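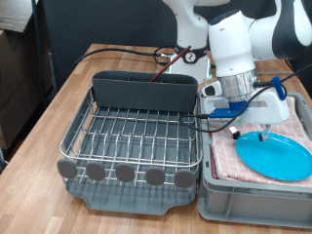

Anas Hamdan told me I would guess the killer by page 100 and keep reading anyway. He was right on the second point. I had picked the wrong person, and I stayed wrong until close to the end.

The Volbridge Ferry is the second book in the series about Karam, a former insurance investigator who now repairs outboard motors in a river town upstate. You don't need to have read the first one. The author covers the old business in a couple of paragraphs and moves on.

It opens in February with the ferry laid up for the winter and a deckhand found dead in the engine room. The sheriff calls it a fall. The dead man's sister doesn't believe that, and she remembers that Karam used to look into accidents for a living. He says no twice before he says yes. What he finds first is a life insurance policy taken out 8 weeks earlier through an outfit called Onditz, which has a mailbox in the next county and not much else.

The middle of the book is mostly paperwork, and I mean that as praise. Karam reads fuel receipts, crew logs and a bad photocopy of a lease, and the author lets you read them along with him. The clue that matters is in one of those logs, in plain sight. I went back and checked.

The town is done well too. The diner scenes go on a little, but the boatyard feels like a place where people work. Karam's hands are cold all the time, he is short of money, and his truck needs a part that doesn't come until chapter 30.

I had some problems with it. The subplot about Karam's ex-wife and the house sale stops halfway through and is never picked up again - maybe that is being saved for book three. The chapters told from the killer's side, set in italics, add very little. There are 8 of them and I started skimming at the fourth. The sheriff is also slower than he needs to be.

The ending takes place on the ice below the landing and is over in a few pages. Some readers will want more of a chase. I thought the length was fine, and the last talk between Karam and the sister is the best writing in the book.

I read the Skoruvano paperback, which has small type and a map that loses the ferry landing in the fold. If you have the choice, get the hardcover or borrow it from the library.

Four stars out of five. I have the first one on hold now.

Posted 14 Mar 2026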